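Open day at the Grustovside chapel works

The Younis foundation is paying for most of the repair of the old chapel at Grustovside, and once a year, in September, it lets the public in to look at the work. I went this time with my sister. Entry was free, but you had to sign up in advance, and places were limited to 200.

We came by bus from Vistberg and got there a little after ten. The walk from the stop is uphill, on gravel. Hard hats were handed out at the gate in groups of 11, and each group had a guide.

Our guide was Annick Rolland, the site architect. She started in the nave, where the roof came down after the fire. A temporary cover keeps the rain off while the walls are dried and measured. The new roof frame will be oak, cut to the old pattern, and she expects the carpenters to be on site for three years.

Someone asked about the money. The foundation has promised to match private gifts one for one, she said, and the town pays for the access road and the scaffolding. The donors have no say over the design. One man in our group thought the town's share should have gone to the school instead, and she let him finish before moving on.

We were not allowed up the tower. From the foot of the stairs you could see where 100 of the steps have been numbered in chalk for the mason. 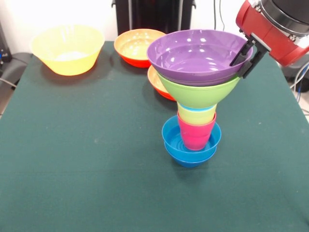

The Fleltier workshop

The stone and glass are being handled by Fleltier, a firm with a long shed behind the chapel. The stone end was loud and dusty, and we stayed only a few minutes. The cutters were shaping blocks for the window arches, and visitors could pick up an offcut and compare it with a piece of the old stone. The new stone is paler. Rolland said it will darken, but she would not say how fast.

The glass end was quieter and took up the rest of the hour. Most of the east window survived. Each panel has been taken out, photographed on both sides and laid in a tray, and the leading is being redone one panel at a time. I had expected more of it to be new.
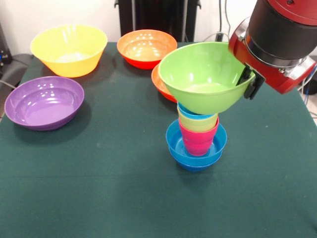 Green bowl held over the stack of blue, pink, pale yellow-green and light blue.

Coffee and soup were sold in a tent by the gate, cash only. The toilets are in the parish hall across the road. If you go next year, wear boots – the path along the north wall was deep mud. The last bus back to Vistberg left at five, and we were on it.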